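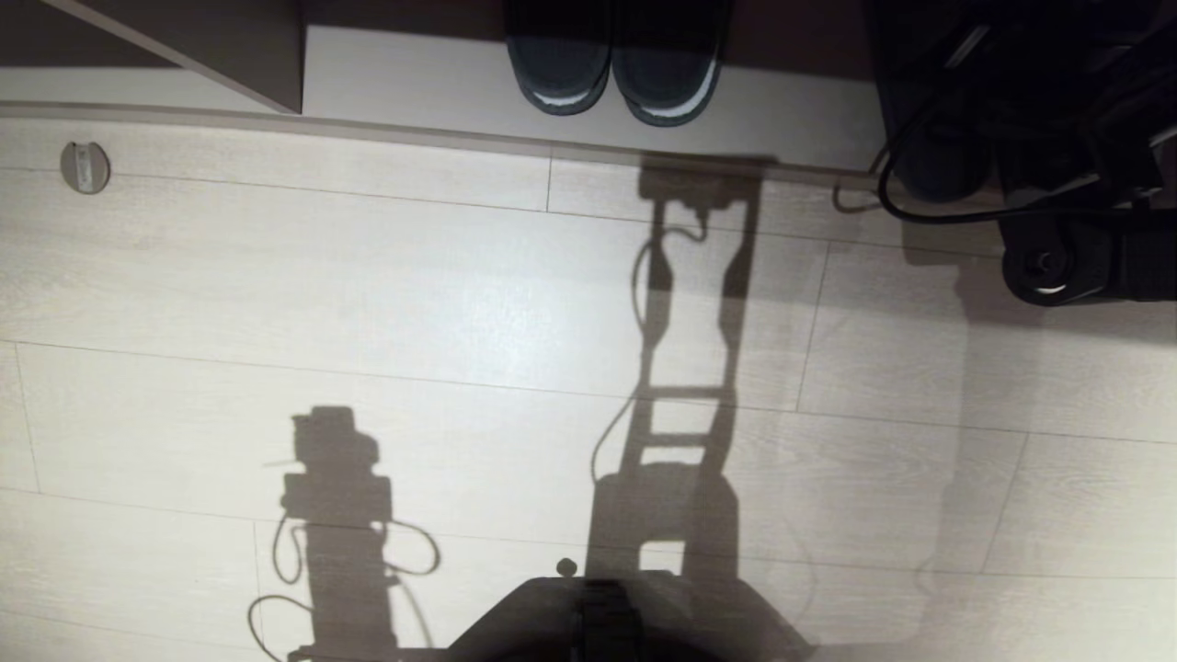 Érica Sales wrote in to say that pale floors are more trouble than dark ones, and that hers shows grey marks by the door however often she mops. She asked what she was doing wrong. Too much water, most likely, and too much cleaner.

For a pale plank floor, sweep or vacuum first, with the brush setting down. Grit is what scratches. Go along the seams, not across them.

Then use a flat mop, well wrung out. If the boards still look wet after a minute or so, there is too much water in the pad. Plain warm water does for most weeks. When it needs more, 20 ml of a mild floor cleaner in 4 litres of water is plenty. I use Zasta, but any that leaves no film will do. Grey marks that keep coming back are often old cleaner holding the dirt, and two goes with plain water will shift them.

Wipe round door stops and floor fittings with a cloth, as a mop only pushes fluff up against them. Black scuffs come off with a dry white eraser, rubbed lightly.

Keep slippers and bags up on a ledge or shelf so the floor can be done in one go. An open wardrobe with a raised base is good for this.

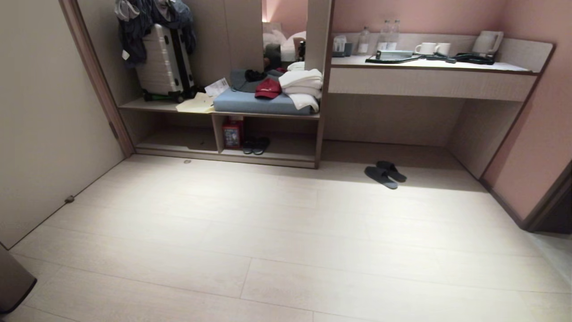 A suitcase can go in there too, standing up under the hanging clothes. Wipe the wheels before it goes in, with an old toothbrush for the axles. Long clothes that rest on the case will crease, so put the shorter things at that end of the rail.

Loose papers want a folder or a tray. Left on an open shelf they slide forward and end up on the floor.

Do the shelf before the floor, and the desk before either. Dust from the desk top drops straight down.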